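Against the Matching Set

I have now lived in four rented places and one I partly own (the bank has the rest), and in every one of them the bedroom was the last room to be dealt with. The logic is always the same. Guests see the living room. Guests see the kitchen, and lean on it. The bedroom gets whatever is left over, in money and in patience, and then one April you look up and find you have been keeping your sweaters in a moving box for 26 months.

At which point the temptation arrives, and it arrives as a set.

You know the one. Bed, two nightstands, dresser, desk, chair, all in the same finish, all photographed together like a family that gets along. Ours was called the Ullent, and it was $782 delivered, which sounded like a bargain until I worked out that we needed two of the pieces and disliked the other four. My husband pointed out that the per-item price was excellent. He is a man who once bought a drum of olives on the same principle.

I want to make the case against the set, and I know I am swimming upstream. My neighbor Kenna Tennant has one and is perfectly happy. Her bedroom looks very good. It also looks very much like page nine of the catalog, including the bowl, and when I was in there helping her hang a curtain I had the odd feeling that someone would be along shortly to ask if I needed any help with financing.

The trouble with buying a room all at once is that you have to decide what sort of person you are on a single afternoon, usually while hungry. I am not at my best in furniture stores. I sit on things. I agree with salespeople. In the Welville outlet I once heard myself say that yes, I did think I would get a lot of use out of a blanket bench. What use? I own three blankets. They are on the bed.

Buying one piece at a time is slower and a good deal more annoying, but it means each thing has to earn its spot. Our dresser came from Angus Kinnear, who runs the secondhand place behind the tire shop and prices everything by how tired he is of looking at it. The lamp was my aunt's. The rug was a mistake, and I have grown fond of it the way you grow fond of a bad haircut in an old picture. None of it matches. Most of it gets along.

The desk is where people get stuck, and I have some sympathy, having been stuck there for most of a year. A desk in a bedroom is a touchy subject. The sleep people say you should never have one, because you will lie there at night being stared at by your tax return. The small-house people say you must have one, because where else would it go. I side with the small-house people, with one condition: it should be dark, and it should be plain. 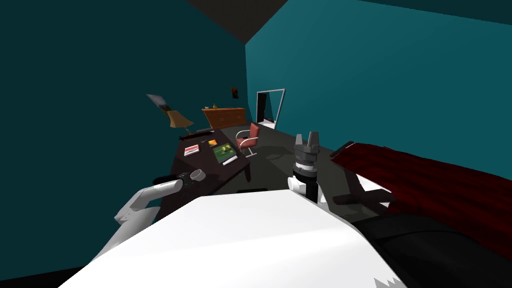 A dark desk, set at an angle, with a couple of books on top.

Pale wood shows every ring and every pen mark, and then you have a desk you are slightly ashamed of in the room where you undress. A dark one forgives. It also disappears at night, when you would like it to. I found mine for $276, scratched down one side, and put the scratched side where I never go.

Then there is the question of where to stand it. Everybody shoves the desk flat against a wall, as if it had done something. Try turning it a little. Yes, you lose a wedge of floor behind it, and yes, a pencil will roll back there and begin a new life. But a room where every piece is squared off to the baseboards starts to feel like a storage unit with a mattress. Seren Powell, who taught the upholstery class I quit, used to say that one thing in every room should look as if it had just turned around to speak to you. I quit the class because I kept stapling my own sleeve, but I kept the advice.

The surface is where I get strict. Two books, maybe three, and they should be books you might open. I have no patience for the stack bought by the foot and arranged by spine color, topped with a brass pear. If you want color on a dark desk, leave out something with a good cover, face up, and let it lie a bit crooked. It costs nothing and you can read it. Try that with a brass pear.

I did once break my own rules. The Vuvier catalog came in the mail, and there was a desktop organizer in it with compartments for cards, clips, stamps and something labeled "sundries." I bought it. I spent a very happy evening filling it. Within a week I could not find a stamp, and around half of my worldly goods had been classed as sundries. It now lives in the garage holding screws, where it does honest work.

Shafiq Mollah from two doors down read an early version of this and told me I was being a snob about people who simply want to get the furniture over with. He has a point. There is nothing wrong with wanting a bed by the weekend. If you have just moved, or just split up, or just had a baby, buy the set, buy the bowl, go to sleep. I would only say: leave one corner empty. Refuse one of the nightstands, if they'll let you. Stand a chair there, or a crate, or that awful little table your mother keeps trying to give you.

Mine is from my mother. It has a wobble and a shelf too shallow for anything but a phone, and I have been meaning to replace it ever since we moved in.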